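Section 8. Teaching the Hakala to Hang Up a Shirt

Welcome back! If you have worked your way through the earlier sections, your Hakala can already pick up a towel and put it down again without any fuss, and you may be wondering when it is going to do some proper housework. We get that question a lot, and the fair reply is that it can do a few chores fairly well, a few more if you stay close by, and plenty not at all yet. Hanging up clothes belongs to the middle group. Please plan to stay in the room the first several times, with a cup of coffee if you like, and keep the stop button where you can reach it.

Before you begin

Choose one plain, long-sleeved shirt with a round neck. Buttons, zippers and hoods can come later. Set up a fixed rail and a flat, padded surface beside it, and clear away anything breakable. You will also need the Fomis app, version 20 or newer.

CAUTION: Keep hands, hair and necklaces away from the fingers while the arms are powered. Children and pets should be in another room.

Setting up the chore

1. Turn on the base and wait for the steady light. This can take 135 seconds on a cold morning, so don't worry if nothing seems to happen at first.

2. In the app, open Chores, then Laundry, then Hang One Item. If the list is empty, sign in again and pull down to refresh.

3. Lay the shirt on the padded surface, front side up, with the collar toward the rail. Smooth out the sleeves with your hand.

4. Put the hanger inside the shirt yourself. We know, we know, this is the part everybody would like to hand over! The Hakala can manage it with stiff fabrics on a good day, but slippery cloth still defeats it more often than we would like, and we would rather you got a pleasant first try.

5. Tap Start and step back one full pace.

6. Once the hook is over the rail, let the arms finish straightening the garment before you touch anything. A gentle pinch near the armhole is normal, and so is a bit of bunching in the cloth under the fingers.

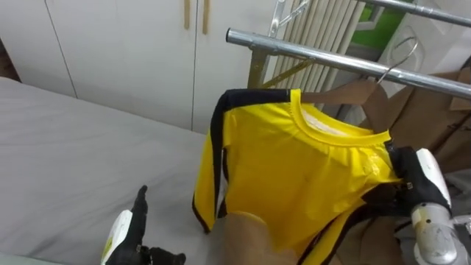

7. When the app says Done, check the shoulders. If one side has slipped, tap Adjust and let the Hakala try again, or fix it by hand, which is quicker.

NOTE: Shiny fabrics may need a lighter grip. Go to Settings, then Grip, and move the slider down one notch at a time.

If it stops halfway

Code 643 means the fingers have lost hold of the cloth. Press Stop, take the garment off the rail, and go back to step 3. If you see the code twice in a row, wipe the fingertips with a dry cloth and try a heavier shirt.

Erick Kashindye on our support desk keeps a list of fabrics that owners have tried, and he is always glad to add yours. You can send it from the Help page in the app.

Section revised 3/6/26. Folding is covered in Section 9.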